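Part 2: Oiling a Wooden Tabletop with Kundel

Okay, your top is sanded and you've vacuumed up the dust (if you skipped that, go back to Part 1, I'll wait!). I've done this on three tables now, plus my neighbor Jiahui Deng's desk, and the steps below are the ones I stick with.

What you need: one can of Kundel clear oil, 2 lint-free rags, a gray scrubbing pad, and gloves.

1. Stir the can for a couple of minutes. Don't shake it, you'll get bubbles.

2. Pour a puddle the size of a pancake in the middle and push it out with the pad, going with the grain. Work fast, but don't panic.

3. Let it sit for 25 minutes. If a patch drinks it all up, dab on a little more.

4. Wipe off everything that's still on the surface, and I mean everything. My first table stayed sticky until December because I got lazy here.

5. Leave it overnight, then do steps 2 through 4 again with half as much oil.

CAUTION: Oily rags can heat up and catch fire by themselves. Lay them flat outside to dry, or soak them in a bucket of water. Never ball them up and toss them in the trash! 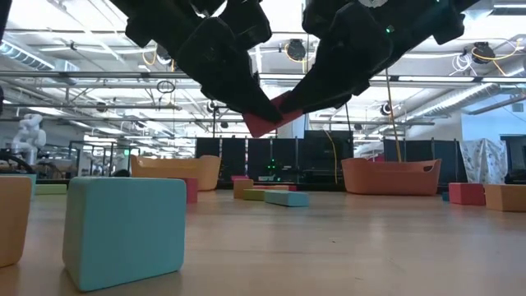
Light wood, faint grain, soft shine.

Pale wood is what I like best with the clear oil. The tinted one is pretty, but it shows every lap mark, and I ended up sanding mine back twice.

6. Give the second coat two full days before you put anything heavy on it. Coffee mugs, laptops and flowerpots can all wait (flowerpots especially, they leave rings).

Note: For everyday cleaning I use a damp cloth and a drop of mild soap. Skip the spray polish, it leaves a film that the next coat of oil won't soak through.

Note: One can covers 50 square feet on smooth wood. Rough or thirsty boards will use more, so buy a spare if your table is a big one.

Part 3 covers the legs and the underside.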